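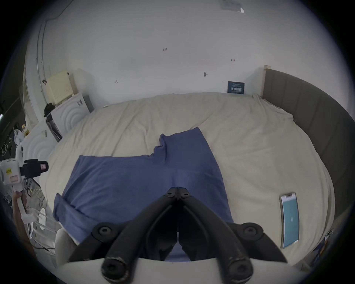
Carmela Benítez wrote to ask whether she could bring her own sheets for a two-week stay, and whether that would lower the cleaning fee. Yes to the first, no to the second. The fee covers the whole apartment. Other things guests ask are answered below.

Pacheco Apartments: Linens and Laundry FAQ

Are sheets and towels included?
Yes, in all units. Each bed is made up before you check in. Bath towels are in the hall closet. Beach towels are not provided.

How often are the sheets changed?
Every 11 days on longer stays. If you want a change sooner, tell the office by noon and leave the used set in the bag behind the door.

Can I do my own laundry?
The Rernmont building has washers and dryers in the basement. They take cards only. The Doris building has no machines. The nearest laundromat is Cluter Wash on the corner, open until 9 p.m.

Do you supply detergent?
No. The machine downstairs sells single packs, but it is often out by Sunday night.

What size are the beds?
Queen in the one-bedrooms, king in unit 634 and unit 700. Studios have a full. Please check your unit number before you buy or pack sheets.

I'm allergic to feathers.
Write it in the notes when you book. We will swap the pillows and the comforter. Same-day swaps depend on what is in the closet.

Can I get an extra blanket?
One per bed, free. From November on they are already in the dresser, bottom drawer.

What if I stain something?
Let us know and don't use bleach. Most stains wash out and there is no charge. A ruined mattress pad or comforter can cost up to $400, taken from the deposit.

I left clothes behind. What happens to them?
We hold them at the office for a month. You pay the postage if you want them mailed.

Last updated 12 June 2021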